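Erance Tote Handling Notes

README for the tote log, Brasberg site

This folder covers the blue plastic totes that move between the flow rack and the packing belt at Brasberg. It holds the tote log, the wear sheet and this file. If you only need to look up a tote, open totes.csv and search by tote number. The rest is background for people who edit the log.

Contents

totes.csv -- one row per tote
wear.csv -- one row per inspection
locations.txt -- short codes used in both files
README -- this file

Where the totes live

The rack is a gravity flow rack with steel rails and roller tracks. Totes go in at the high side and come out at the low side, so the oldest stock should reach the picker first. Load each lane from the back only. A tote pushed in from the front breaks the order, and the log has no way to show it.

The location code is the lane number followed by the level, lowest level first. Lane 4, level 2 is written 4-2. Do not pad with zeros.
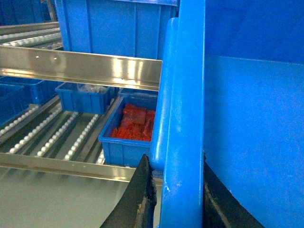 Flow rack with blue bins on steel rails.

There are 400 totes in the log. The older ones came from the Follitz building when it closed and kept their numbers. Totes bought later start at 1000. The gap between the two ranges is intentional, so please leave it alone and do not fill it with new entries.

Wear codes

Wear is recorded by eye during the June inspection and whenever a tote comes back from repair. Use the worst code that applies.

A -- clean, no marks that catch a fingernail
B -- scuffs or pale scratches on the rim or walls
C -- chips or a rough edge, still safe to handle
D -- crack, split corner or floor that bows under load

Code B is by far the most common. Scuffs on the rim do not matter for use and a B tote goes straight back into rotation. Code D totes come out the same day. Write the number on the pull sheet before the tote leaves the area, otherwise it stays open in the log forever.
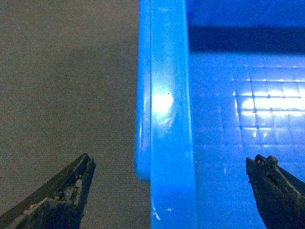 Rim and molded grid floor. Scuffs like the white marks low on the rim are code B.

Check the floor grid with the tote empty and under good light. Small parts and label scraps lodge in the cells. Tip the tote over and tap the base, then look again. A brush works better than a cloth.

On the belt

Set totes down flat on the belt and let go only when the whole base is resting. Dragging a loaded tote sideways wears the base and the belt both. Leave a hand's width between a tote and the next carton.

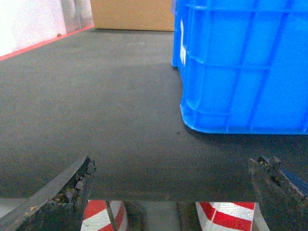
Cartons are not logged here. They have their own file, kept with the D'Souza shipping records, and the two files share no numbers. If a carton travels inside a tote, log the tote as usual and put "carton" in the notes column.

Labels go on the outer wall, clear of the rim. Remove the old label completely before adding a new one -- two labels on one tote is the usual cause of a double scan. Relabeling does not change the tote number.

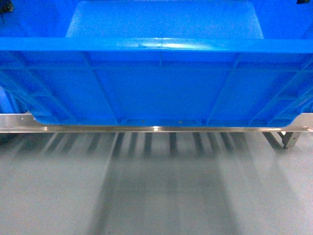
Erance Returnable Packaging, Brasberg

Known problems

Some rows carried over from Follitz have no purchase year. The field is blank, and blank means unknown. Please do not guess.

The wear sheet used a different scale before the move. Those rows are marked "old" in the last column and should be left out of any totals.

Location is only as good as the last scan. A tote moved by hand between lanes will show its previous lane until it is scanned again.

Editing

Sort by tote number before saving. Keep the header row as it is. Retired totes stay in the file with status R and their numbers are not reused.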